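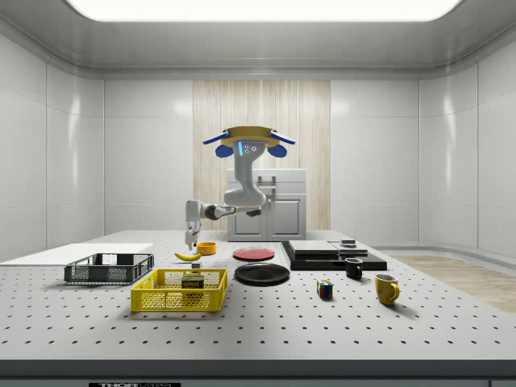
Galham Music Board > Artists and Releases > Lizeth Rengifo, new EP "Clesville"

northside_ray
Posted 25/04/2022

Has everyone heard the new Lizeth Rengifo EP yet? Five songs, all in Spanish except the title track, which goes back and forth. I've followed her since she was playing bass behind Maribel Cuadros, and this is the first solo record where I think the voice is mixed where it should be. The single is fine but track four, "Quintero," is the one I keep going back to. It's only her, a nylon string guitar and a bit of accordion at the end.

She plays the Pallbridge in January if anybody is planning that far ahead.

tapedeck_lou
I heard it. I like the songs and I don't like the drums. Every track except Quintero has the same programmed beat under it with a slightly different snare. Her last one was recorded with a live band and you could tell. I played it for my wife and she asked if it was still the same song when track three came on.

northside_ray
The beat is cumbia. It's going to be similar from song to song.

tapedeck_lou
I know what cumbia is. I have a shelf of it. A live player moves the beat around and this doesn't move. Listen to the güira on track two, it's a loop that repeats every 2 bars for the whole song and there isn't one accent in it.

mosswood
I'm with Ray on the mix and with Lou on the güira. I counted the same thing. It bothers me less because the bass line is so busy. She plays bass on everything according to the credits, and it's her best playing on record. The run going into the last chorus of "Clesville" is worth the price.

Does anyone know who the second voice is on that song? The credits only say "harmony vocals, M.C." I assumed Maribel.

hattie_b
It's Maribel. Lizeth said so from the stage at the Galham street fair. They sang it together there with no drums at all, just two guitars, and Lou would have been happy.

tapedeck_lou
I would have. Is there a recording?

hattie_b
Not that I know of. My phone was dead by then. Someone near the front was filming.

pvc_pete
I'm going to be the one who doesn't care for it. I think she writes better when she has somebody to argue with. The two records with Maribel had tension in them, and this is pleasant. I played it 3 times over the weekend and couldn't hum anything except the single. The lyrics are good, what I can follow of them, but the melodies all sit in the same five notes.

northside_ray
Quintero doesn't.

pvc_pete
Quintero is an exception, I'll give you that.

mosswood
Pete, try the words with a translation next to you. Track three is about her grandmother's house being sold and the melody stays low on purpose, like somebody talking in a kitchen. It opened up for me after that. My Spanish is high school level so I needed the help too.

dos_cuerdas 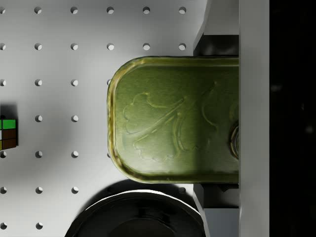
Lou's complaint about the güira is fair, but a loop is also a cheap way to write, and plenty of us start there. If you want one that moves, play your own part over it. You don't need a real güira to practice the pattern. A flat green tin, the rounded kind sardines come in, gives you a small dry tick if you tap the lid with a pencil, and that's enough to hear where the accents should go. Long, short short, long, short short, and lean on the first long one a little less than you think. I did it along with track two and it sounds like a different song.

tapedeck_lou
That is more work than I expected to do for an EP, but I'll try it.

mosswood
Is the CD out or is it only streaming? I looked at the record store on Main and they'd never heard of it.

hattie_b
She had CDs at the fair for 8 dollars. Cardboard sleeve, lyrics printed inside. The pressing is numbered by hand and mine says 466, so she must have made a decent pile of them. No translation in the booklet, sorry Pete.

northside_ray
You can order from her site too. Mine took over a week and the corner was bent, but it plays.

pvc_pete
I'll buy one at the Pallbridge if I go. I did listen again tonight with the words in front of me. Track three is better than I said. I still think the single is the weakest thing on it and I don't know why they led with that.

northside_ray
Because it's short and it has the loudest chorus.

tapedeck_lou
And the loudest snare.

hattie_b
Does anyone know if Maribel is on the bill for January? The poster at the Pallbridge only has Lizeth's name on it, with the opener to be announced.

mosswood
I haven't seen anything. I'll ask at the box office when I pick up my ticket and post what they say.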